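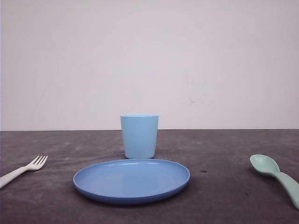
Plate, cup, fork and spoon on the gray tabletop.

Bodus soil sieve with three screens: review
By Lerato Khumalo
Jul 2, 2025

I repot in batches, mostly junipers and a few maples, and I go through a lot of pumice and lava rock. Bagged mixes always carry dust, and the dust ends up at the bottom of the pot where it slows the drainage. My old sieve was a kitchen colander. I replaced it at the start of the season with the Bodus, which I bought from Granton's garden counter for $81 with my own money.

What you get

The set is one round steel frame, 300 mm across, and three screens that drop into it. The coarse screen is 5 mm. The other two are medium and fine, and the sizes are stamped on the rims, although the stamp on the fine one is shallow and hard to read in the shed. There is no tray, no storage bag and no lid. The leaflet covers cleaning on one side and has a warranty form on the other.

The screens are held by a folded lip on the inside of the frame. You push the screen down until it sits flat. Mine were tight at first and I had to work around the edge with my thumbs. They have loosened up since then and now go in with one push.

Sifting

I did three kinds of material: dry pumice, dry lava rock and used soil from last year's pots.

Pumice was easy. Two scoops at a time, a side-to-side shake, and the dust dropped through the fine screen into a bucket. If you load more than that, the particles in the middle just ride around on top and you have to stir them by hand.

Lava rock was slower. The pieces are jagged and they wedge in the medium screen. A stiff brush from underneath clears them, but I had to stop and do it after every few loads. The coarse screen had no trouble.

Used soil is where I noticed the biggest difference from the colander. Old roots stayed on the coarse screen and I could lift them off in a mat. The soil has to be bone dry, though. I tried a damp batch after a rainy weekend and the fine screen clogged in under a minute. Spread it on a tarp for a couple of days first.

Karabo Cele has the older Magagula sieve and let me use it for an afternoon. It is lighter and its rim is rolled over, so it is kinder to your hands. The Bodus has flatter screens. On the Magagula the fine mesh sags in the middle and everything collects there. For small jobs I would be happy with either one. For a full bag I prefer the Bodus.

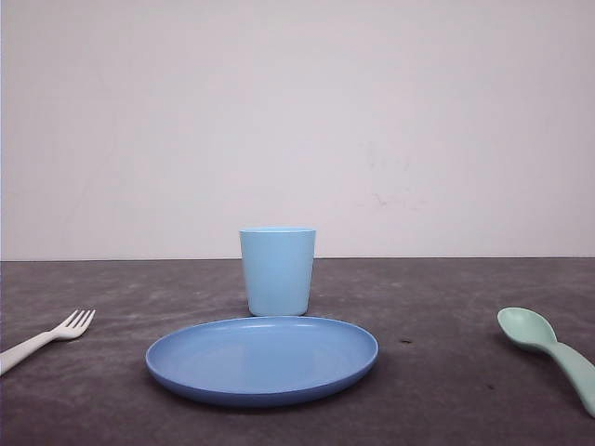

Build and wear

After four months the frame is still round and the mesh is firmly attached. There is light surface rust along the seam of the frame, which I put down to leaving it outside overnight twice. I rubbed it off with steel wool and wiped on a little camellia oil — the same bottle I use for my shears. The mesh itself is clean.

The cut edge on top of the frame is my main complaint. It isn't sharp enough to draw blood but it digs into your palms over a long session. I wear gloves now. A strip of split tubing pushed over the edge would fix it and I may get to that in August.

It is also heavy. Loaded with lava rock, it tired out my wrists well before the bag was empty. I ended up resting it across two boards over a wheelbarrow and sliding it back and forth, and that works much better than holding it up.

Price and parts

Granton sells single replacement screens, but the fine one was out of stock both times I asked. Imovura makes screens in the same diameter and one of the comments on their store page says they fit. I haven't tried one.

If you only keep two or three trees, this is a lot to spend on a sieve and the colander will do. I have enough pots that I use mine most weekends in spring.

Good: flat screens, solid mesh, used soil cleans up fast
Bad: rough top edge, heavy, no tray
Rating: 4 out of 5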